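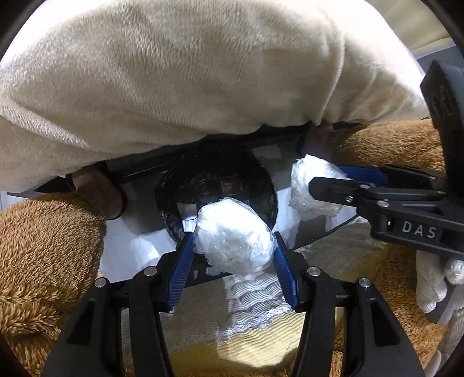

The Dog at Dalen Road

Eskil Boström drove the county van on Sundays when the regular driver was off. The shelter in Itstead had 9 runs and a garage with a space heater, and in January all of it was full.

The call came in at ten past four. A man at the Futier feed store said there was a dog under the loading dock and it had been there since Friday. He had put out some bread. He wanted somebody to come before the plow did.

Eskil took a slip lead, a can of sardines and the heavy gloves. It was 9 degrees out. The dog was at the back against the block wall, a brown hound mix with one ear folded over. It didn't growl. It looked at him and then looked at the wall again.

He opened the sardines and lay down in the snow.

"You want a pole?" the man from the store asked.

"No," Eskil said.

He stayed on his stomach for 64 minutes. He knew because he had to write it on the form later. He talked about the van, which needed a belt, and about his sister's house in Dalen. When he ran out of things he read the back of the sardine can aloud. The dog moved a foot closer, then went back. Then it came the whole way, ate the fish, and let him put the lead over its head.

Han-gyeol Seol was on the desk when he brought it in. She ran the scanner over the shoulders twice and got a beep the second time.

"There's a chip," she said. "Registered to a woman in Sollosix."

"That's 135 miles."

"I can read a map."

She called. The number rang a long while and then an older woman answered. Han-gyeol gave the chip number and described the ear. The woman asked her to say it again. Then she asked which ear.

"The left," Han-gyeol said.

The woman said his name was Walter and he had gone out a gate in August. She said she had given away his bed. She couldn't drive at night, and her car was no good in the snow, but her nephew might be able to come on Tuesday if he could get off work.

Han-gyeol wrote down Tuesday and put a question mark after it. When she hung up, Eskil was sitting on the floor of the exam room with his wet coat still on. The dog had its chin on his boot.

"Walter," he said. One ear went up - the good one.

"All the runs are full," Han-gyeol said. "I can put him in the garage."

"What about the office?"

"The office has cats."

Eskil thought about it. His apartment didn't allow dogs, but the landlord was away until the end of the week.

"Give me the foster form," he said.

She already had it on the clipboard. He signed at the bottom, wrote 64 in the box for time on scene, and went out to warm up his truck.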